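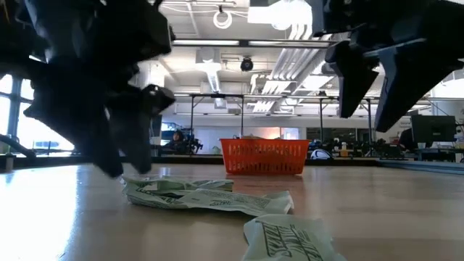
Coeficientes fixos ou dinâmicos: notas sobre a partilha de energia na Holtelent

2024-10-19

No texto anterior fiquei pela instalação e pelos contadores. Faltava a parte que gera mais mensagens na minha caixa de correio, a repartição da energia produzida entre os participantes do autoconsumo coletivo.

Recapitulo a configuração. A Holtelent é uma comunidade pequena, com uma única unidade de produção fotovoltaica na cobertura do edifício Prilik e quatro pontos de consumo: as zonas comuns do próprio edifício, uma oficina, um escritório e uma padaria. Não há armazenamento. Toda a energia que não é consumida por um dos quatro no mesmo período é injetada na rede como excedente e vendida a um preço bastante inferior ao que cada participante paga pela energia que compra.

A liquidação faz-se por períodos de 15 minutos. Em cada período soma-se a produção, aplica-se a cada ponto de consumo o respetivo coeficiente e compara-se o resultado com o consumo medido. Se a parcela atribuída for inferior ao consumo, a diferença é comprada ao comercializador. Se for superior, a diferença passa a excedente, mesmo que nesse preciso período o vizinho do lado esteja a comprar à rede. Este último ponto costuma passar despercebido a quem só olha para totais mensais.

O que os coeficientes fixos fazem bem

São simples de verificar. Cada participante sabe a percentagem a que tem direito, multiplica pela produção e obtém o valor. No arranque foi o argumento decisivo: a padaria queria poder conferir a fatura numa folha de cálculo, e consegue. Também não dependem de comunicações em tempo útil nem de software de gestão, e uma falha de leitura num contador não contamina a conta dos restantes.

A percentagem foi definida a partir do consumo anual de cada um. Parece razoável, mas o consumo anual não diz a que horas se consome. A padaria tem o maior consumo dos quatro e concentra-o de madrugada, quando a produção é nula. Ao meio-dia, com a cobertura perto do máximo, fica com uma quota grande que não consegue absorver. A oficina, com quota menor, compra à rede à mesma hora.

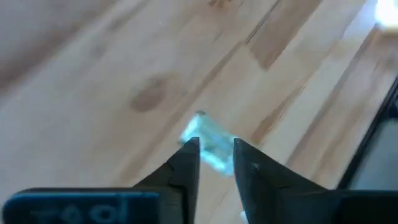

Foto: Skostia

Os dados de setembro permitem quantificar o efeito. O excedente total do mês foi de 620 kWh. Refiz a liquidação período a período com uma regra proporcional ao consumo medido e o excedente desceu de forma clara, com a maior parte da diferença concentrada entre o fim da manhã e o meio da tarde. Não publico ainda o valor final da simulação: faltam leituras da oficina em alguns períodos e preenchi-as por interpolação linear, método fraco para uma carga que liga e desliga compressores.

O que muda com a regra proporcional

Na variante que testei, a produção de cada período é distribuída na proporção do consumo medido nesse período. Se a produção total for inferior ao consumo total, não há excedente. Se for superior, todos os consumos ficam cobertos e só sobra o que ninguém podia usar. Em termos de energia é o melhor resultado possível sem bateria e sem deslocar cargas.

Em termos de dinheiro a conclusão é menos limpa. Quem pagou uma parte do investimento calculada sobre o consumo anual pode receber menos energia do que a sua parte. É o caso da padaria. O proprietário do investimento e o beneficiário da energia deixam de coincidir, e a diferença tem de ser compensada por um preço interno, que por sua vez tem de ser acordado, faturado e tratado fiscalmente. A comunidade ganha no conjunto e ganha também mais uma rubrica para discutir.
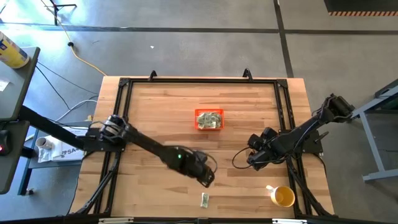
Ntombi Venter escreveu-me a contestar esta parte. Na opinião dela, a regra proporcional premeia quem consome mais nas horas de sol, sem distinguir consumo útil de desperdício, e um participante que deixe equipamento ligado sem necessidade acaba por retirar energia aos outros. Propõe uma hierarquia: primeiro as zonas comuns, depois os restantes segundo quotas fixas, e só o remanescente distribuído pelo consumo.

A objeção é pertinente nos períodos em que a produção não chega para todos. Nos restantes não altera nada, visto que todos os consumos ficam cobertos em qualquer dos métodos. Corri a hierarquia sobre os mesmos dados de setembro. O excedente é igual ao da regra proporcional, como seria de esperar, e a distribuição entre participantes aproxima-se mais das quotas de investimento. Perde-se alguma transparência, com três passos de cálculo em lugar de um, mas continua a caber numa folha de cálculo bem anotada.

Há uma limitação prática. As duas variantes exigem consumos validados antes de fechar a repartição. Com coeficientes fixos, uma leitura em falta resolve-se mais tarde e afeta um só participante. Com as outras duas, qualquer correção obriga a recalcular o período inteiro e, portanto, quatro faturas. Convém definir por escrito um prazo a partir do qual as leituras deixam de ser revistas.

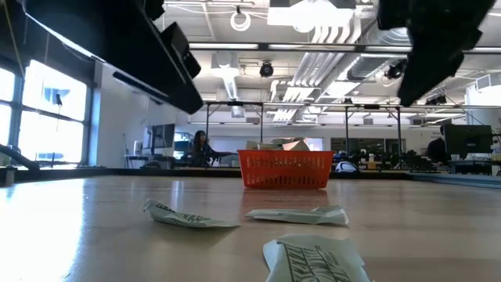 Deslocar cargas antes de mudar a regra

Antes de alterar o regulamento interno vale a pena esgotar o que se consegue do lado do consumo. O escritório tem um termoacumulador com resistência de 2 kW que aquece durante a noite por hábito herdado da antiga tarifa. Passá-lo para o início da tarde custa um relógio programável. A câmara de frio da padaria pode antecipar parte do arrefecimento, dentro dos limites de temperatura que o fabricante admite, e o programador Hendricks que lá está instalado já aceita horários diferentes para cada período do dia.

Nenhuma destas medidas precisa de votação. Vou pedir as leituras completas à oficina, repetir a simulação com as cargas deslocadas e comparar os três métodos sobre a mesma base. A folha de cálculo segue para quem a pedir por correio eletrónico, com as fórmulas visíveis e as células interpoladas assinaladas a amarelo.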